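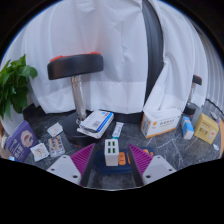 Re: [mobile-racers] Skukirar 7 is out

4 March 2020
From: Sang-wook Yeom

> Skukirar 7 is on the store now, free to download. New drift
> physics, 107 cars, 39 tracks and real engine sound. Best
> racing game of the year, everybody should grab it.
> Fulten

I grabbed it. I'm less sure about the "everybody" part.

The 107 cars first. I drove every one I could unlock without paying, and most of them handle the same. The Huvska coupe and the Kawaguchi pickup have different paint and different horns, and they take the first hairpin at the same speed on the same line. If there are new drift physics in there, I'd like someone to tell me which menu they're hiding in.
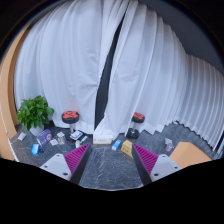
Tracks and ads

Fulten, did you count the 39 tracks or copy that from the store page? The harbor track run backward is listed as its own track. So is the harbor track at night. You also sit through an ad after every race, and quitting early doesn't get you out of it.

The steering is fine, I'll give it that. Tilt works better than it did in the October version, and the car no longer twitches when you let go of the gas.

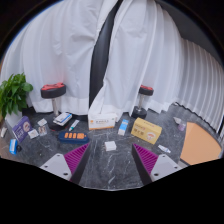 My other complaint is the coins. A win pays 100, and the cheap tires wear out so fast that I was spending most of that before the next race. Maybe it loosens up later on. The last version didn't, and I played that one to the end.

Has anyone gotten past the second cup without buying the coin pack? If so, which car did you use, and had you touched the brake settings?

Sang-wook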